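Talberg Hand Collection Kit: two weeks of folding socks

I should say up front that I didn't want to buy this. We had a working way of gathering demonstrations already, which was a leader arm, a follower arm and a lot of patience, and the sales page for the Talberg kit reads like it was written for people who have never had to throw out a day of data. "Collect anywhere." Sure. But Marites Layug, who runs our small group, wanted household tasks recorded in more than one house, and you can't drag two arms up a flight of stairs every morning. So we ordered one.

What you get is a two-finger gripper, a small wrist camera on a bracket, a cable that is too short, and the Girnalmont recording software on a one-year license. No stand. The manual is a PDF and skips the calibration step you need most, the one that lines up finger opening with the video. I found it in a forum post by Vratislav Procházka, whoever he is, and I owe him a beer.

I picked laundry as the test, mostly socks. Cloth is where our old models fall apart. A mug is in the same shape every time you meet it and a sock never is. The task was simple enough on paper: pick up one folded sock, carry it, set it down flat, let go. We set a target of 1,000 episodes and ended with 934 that I'd keep.

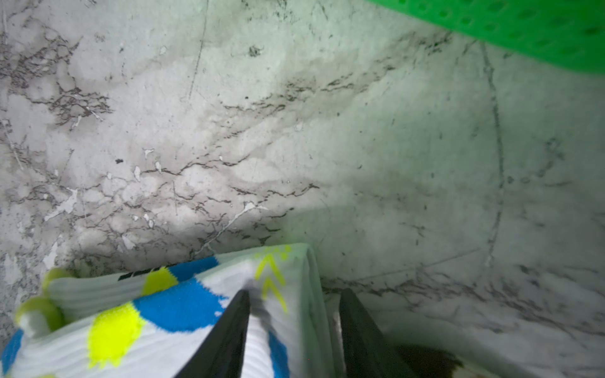

The fingers are better than I expected. They're wedge shaped and thin at the tips, so they get hold of a folded knit without plowing the whole thing across the counter. Pinch force is set in software, and the default is far too high for anything soft. Turn it down before you record a single episode. I didn't, and my first afternoon went in the bin.

The camera is where I start to grumble. It sits close, which is great for seeing the fabric between the fingers and not great for anything else. In a lot of our clips you get the sock, the fingers and a large helping of countertop. If your model needs to know where the sock is supposed to end up, you'll want a second view from somewhere, and the kit doesn't support one. Ellwood sells an add-on for that. I haven't tried it and I resent being asked to.

Busy countertops worried me too. Veined stone gives a learning system plenty of lines to latch onto that have nothing to do with the job. That isn't Talberg's fault, but their advice to "vary your backgrounds" is thin. Vary them how much? We recorded on every surface we could borrow, and I still couldn't tell you if it was enough.

Then there's the software. Girnalmont drops frames when the disk is busy and doesn't warn you. Efren Tolentino caught it when the gripper readings and the video stopped agreeing partway through a batch. We lost 41 episodes to that. Support wrote back after 2 days and told us to close other programs, which we had done.

On whether it helps the robot: a bit, I think. The policy we trained on these clips picks up socks more often than our old one did. It also still lets go early and sometimes grabs at nothing. Danilo Sarmiento says that's a training problem, I say it's partly the camera, and we haven't settled it. I'd distrust anyone who quotes you a success rate from their own kitchen, including the one on the box.

Compared with the Stisbridge unit I used at my last job, the Talberg is lighter and less tiring on the wrist, and the fingers are clearly nicer. The Stisbridge had software that worked. If you could put one hand on the other recorder I'd recommend it without much fuss.

As sold, I'd wait for the next software release, or borrow one for a week first. We're keeping ours. Marites has already moved on to dish towels.

Pros: good finger tips, light, quick to set up in a new room
Cons: dropped frames, one narrow view, short cable, calibration missing from the manual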